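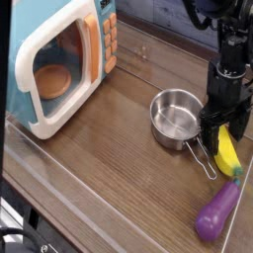 Looking Back at the Pronach Folk Weekend
Local Music History Project, final report
22 April 2023

Why I picked this festival

My grandmother has a shoebox of ticket stubs, and one of them says Pronach Folk Weekend, Admit One, Both Days. I had never heard of it, and neither had anyone in my class. It took place in October 1974 on a farm outside Trindport, ran for 2 days, and never came back. That was enough to get me hooked!

My question was pretty simple: how did a town as small as Trindport end up hosting a music festival, and why did it only happen once?

How I did the research

I started with the microfilm at the Trindport library, which has the weekly paper for the whole of 1974. It is slow going (the reader jams if you turn the knob too fast) but I loved it. The ads alone could be another project. After that I interviewed five people who went, four in person and one by phone. I also got to borrow a cassette that was recorded from the crowd on the second afternoon. It has a lot of wind on it, and a dog, and then out of nowhere this beautiful fiddle tune that none of the people I interviewed could name.

What I found

The festival was put together by the owners of a record store in Parnton. They rented a hay field after the last cutting and built the stage on two flatbed trailers parked side by side. The paper printed 307 as the number of tickets sold ahead of time, and the week before the show it was predicting a flop. Then more than 3,000 people showed up. Most of them paid at the gate, and some walked in across the creek and didn't pay at all.

Everyone I interviewed talked about the traffic first. Cars were parked along both sides of the Parnton road, and people carried guitars, blankets and babies the rest of the way. The second thing they talked about was the food. A church group had planned on selling chili and ran out before dark on the first day, so families on nearby farms started cooking in their own kitchens and bringing it over by the potful.
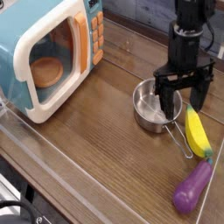 One woman told me she ate better that weekend than she did in her whole first year of college, and she still makes the corn soup.

The music was mostly string bands, with a gospel group on the second morning and a blues duo that played twice when another act got lost on the way. The closing set was by a band called Assefa, and all five people remembered it, though they disagree about nearly everything else. Two said it ended in the rain. The cassette runs out before then, so I can't settle it.

Why it didn't happen again

I expected a big fight with the town, but the paper only shows one angry letter, about fences. The real problem was the field. It was so torn up that the farm lost its spring planting there, and the owners didn't want to rent it again. The record store looked at a site closer to Parnton, then closed the next summer.

What I would do next

I still want to find a poster - all five people remember a blue one - and I'd like to get the cassette cleaned up so somebody can name that fiddle tune.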